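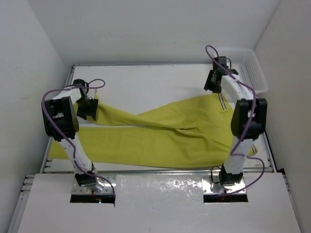
Kimalthorpe Community Choir, February planning meeting

I took the minutes again, so blame me for any spelling!

We got going at 7:18, once the heating had stopped clanking. Venkatesh Gounder chaired. Last month's minutes were fine apart from the hall's name, which I've now fixed (it's Palaniappan Hall, one word plus Hall, sorry).

Spring concert: long chat about the program. I'd love to keep the sea songs, but the altos want them gone and they sing louder than I do. We voted to keep two and drop the rest. Krishnamoorthy Devadiga will ask Lusmont Music whether they'll rent us the scores again.

Tickets: 96 seats, 89 to go on sale, the rest held for family of the soloists. Price stays at $8. I argued for ten and lost, which I'm over (mostly).

Parking: the lot behind the hall is being repaved, so everyone please use the street side and leave the church driveway clear.

Any other business: the piano needs tuning before rehearsals start. Venkatesh to call.

Next meeting same place, 7 p.m. I'm bringing the cookies.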